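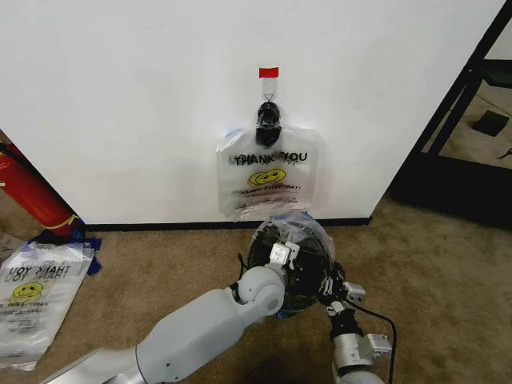 The change to the packing-room round at Groratow takes effect from the next rota, and I would like comments on the draft before then. The two-arm unit takes over bin contents and bag handling on the ground floor. People keep the sorting, the stairs and anything with a liquid in it. The bag point is a hook on the wall under a strip of red tape, with the bag hung so that its lower edge is close to the floor. Please keep to that height when fitting the others. Spare bags should go in the Misside tray at the end of each round.

On 3 January I am asked the same thing in several forms, so I quote the version sent to the list:

> The Zastis note says the unit saves 57 minutes a shift. It does not
> say where those minutes go. Since October four of us have been
> logging stoppages in Lui as well as doing our own round, and that
> time is in no one's figures. Are we cleaners or operators? If we
> are operators, the grade should say so.

The 57 minutes is handling time only. It leaves out logging, resets and the walk back to the unit when it stops. I have asked for those to be recorded under a separate code.
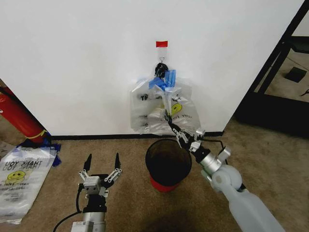
Until the code exists, enter them as "other" in Lui with the start and end time. The log holds nearly 900 entries and most have no end time, so they cannot be used to argue for anything.

On the grade, my view is that clearing a stoppage is operator work and should be paid as such. Emptying beside the unit is the existing job. The draft does not separate the two and I will ask for it to be amended.

Replies to the list, please, not to me alone.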